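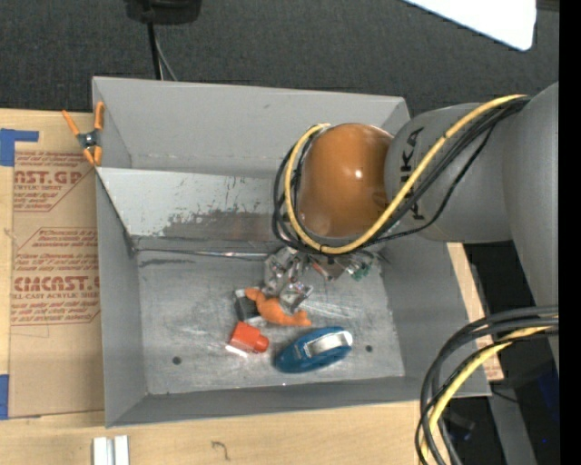
Roltent is looking for two part-time sorters for our returns room in Pikville. We receive small household things and toys which the shops send back to us, and each piece must be looked at by a person before it can go to the shelf again. The goods are very mixed. In one gray metal bin you can have something orange and lumpy like a toy, a blue oval piece with a silvery panel on top, and a black rectangular thing lying half behind the others, and for each of them you must decide where it belongs. The bins have scuffs from long use and we do not worry about this, but we do worry about what is inside them.

Your work will be the following. You take the pieces out of the bin, wipe them, look for cracks and missing parts, and write the item number in our list. Then you put each piece in the correct box: back to stock, repair, or recycling. Last year the room sent 2,174 pieces back to stock, and we would like to do better this year. When a bin is finished, please check the corners and also the round holes in the floor of it, where small screws like to hide.

We ask for good eyes, clean hands and patience. You should be able to stand for a good part of the shift and to lift a full box together with a colleague. Experience in a warehouse or a shop is welcome, but it is not necessary. You should read English well enough to follow a label. Many of us speak it as a second language, so please do not be shy about your accent.

The shift is 4 hours, in the morning or in the afternoon as we agree together. We start at 8:00 or at 1:00. There is a break with coffee, paid. During the first two weeks you work beside Lucie Lachance, who leads the room and knows all the codes of our suppliers, also the difficult ones from Kocabaş and Steveck. Her list of codes is long and you are not expected to learn it by heart.

The positions are open from December. The contract is first for the winter season, with the possibility to stay after it. Gloves and apron are given by us. Please bring closed shoes.

To apply, send a short letter to Lucie Lachance at the Roltent office in Pikville, or leave it at the front desk. Please write which shift you prefer and from when you can begin. A photo is not needed. We answer every letter, and we will invite you to visit the room before you decide.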